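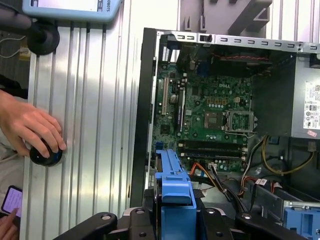 24 October 2020

Trutow clips, carrying on from yesterday's page. Charges came through late last night, public disorder, names released by the court office this morning. Means everything we've got on the Brzozowska Street footage is now about people facing a trial and has to be treated that way. Changed the working titles of the folders. No surnames in file names please, use the clip letter.

Where things stand. The long clip (A) was put up during the march, taken down, put up again by someone else with the start missing. We have the version with the start. Lech Michalski saved it off the first account before it went, his note of the time is in the log and I've copied it to the sheet as well. The second upload has been flipped left to right. Shop signs give it away, lettering on the chemist's is backwards. Please stop using the flipped one for stills!! Found it in the draft again.

Clip B is from a balcony. Steadier but further off, faces no use at all. Good for the order of events though: gate shut, gate open, people through. Lined A and B up by the bell. In both you can hear the town hall bell start just before the shouting. The offset comes out the same when I check against the bus pulling away so I'm fairly happy.

Tried the Funon viewer for stepping both together. Drifts after a while, have to re-sync by hand. Went back to playing them in separate windows with a finger on each space bar. Slow but I trust it.

The rowing jacket. This is the one everybody wants. Tall man, dark blue club jacket, name of the club across the back, quite readable in A when he turns by the railing. Local paper has already named him on the strength of it. The court list has the same name so they may well be right, but the jacket on its own proves a jacket. Club sells them to supporters, I rang and asked. The person on the phone was polite and then wasn't. No comment on the membership. Fair enough.

What we can say ourselves:
- man in club jacket is inside the courtyard, clip A
- same jacket (same tear at the cuff) on the steps, still posted by a bystander
- not seen pushing, not seen holding anything
- no view of him going in, so nothing on whether the gate was already open

What we can't say: why he was there, when he left. Leave both out of the piece altogether, don't hint.

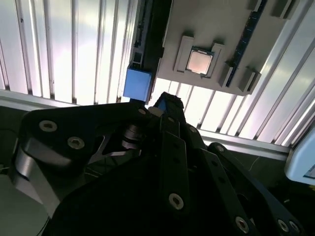 Board with the processor in its socket.

Crowd size. Police statement says one thing, the organisers another, usual story. From B I'd go with up to 100 in the courtyard at the fullest moment and that's being generous, the far corner is hidden by the arch. Do not add the people in the street, diferent question. The desk wanted "hundreds", told them no.

Six people charged. The court list has two of them down for a hearing at Flodetport instead of Trutow, checked this with the office, it's right, to do with where they live. Copy currently says all at Trutow. Needs changing before it goes up.

Also the September march. Somebody online is passing round a still as if it's from this one. Trees are in full leaf and the scaffolding is up on the library, it's the earlier march. Reply drafted, haven't sent it, want a second pair of eyes.
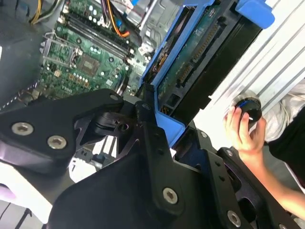 Can we name someone who has been charged but not yet been to court?
Once the court office has put out the name we can report it along with the charge exactly as worded, but we say "charged with", never "guilty of", and we don't add our own identification from the video on top unless the lawyer has read it.

Asked by the desk again today so writing it down properly.

Bystander stills: got permission in writing from the woman who took the ones on the steps. She doesn't want her name used. Original files asked for, she's sending them tonight, the ones we have went through a messaging app so the times are stripped. Don't quote a time from those till the originals are in.

Wrote to the lawyer named on the court list for jacket man, asking for comment. Auto reply. Try phone Monday, and log the attempt this time, last week's calls aren't written down anywhere and it looks like we never rang.

Still to do
- redo the street map, north is wrong on it
- caption for the railing still, needs to say "a man wearing" and leave it there
- blur the two children by the fountain in A, every version, incl. the short one for the front page
- read charge sheet wording against copy word for word
- Lech to check my bell offset without looking at my figure first

Backup of A and B copied to the second drive, checksums match, written on the inside cover.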